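March 22, 2022

Stop oiling everything. Or at least wait. Every board I see for sale now is soaked in something dark the minute it's sanded, and I think it's a shame, becuase pale wood is nice. Plain, glued-up, stripey pale wood. Leave it be for a year.

I bought a big plank of the light stuff from Trillero last May, 400 for the lot with delivery, which my family thinks is crazy. Fine. The same size in walnut from Brota was 3,000. For a work surface! That you screw down and drop things on!

And the strips don't match. People complain about this in reviews – one band too dark, a knot here, a mark there. Send it back, two stars. Why? It came off a tree. More than one tree probably. The odd dark strip is the part my eye goes to first and I'd miss it.

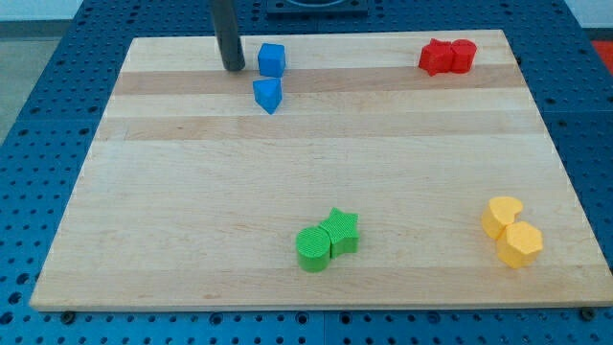
What really gets me is the fake stuff. Printed grain, same knot every few feet, perfect color all the way across. My old desk was like that and after 7 years the corner peeled up and there was gray mush under it. Couldn't sand it, couldn't fix it, out to the curb. Solid wood you can sand. Get a dent, sand it. Spill ink, sand it, swear a bit, sand it again.

Same goes for screws. I like seeing them. Everybody wants hidden fasteners now, little plugs, clever brackets, and then four years later you need to take the thing apart and can't find how. A screw head in the corner tells you exactly where to put the screwdriver. Ugly? A little. I'll take it.

Anyway, rant over, somebody at Rirasside asked what finish I reccomend and the answer is none, yet. Use it bare – wipe it down, let it get some marks. Then ask me again.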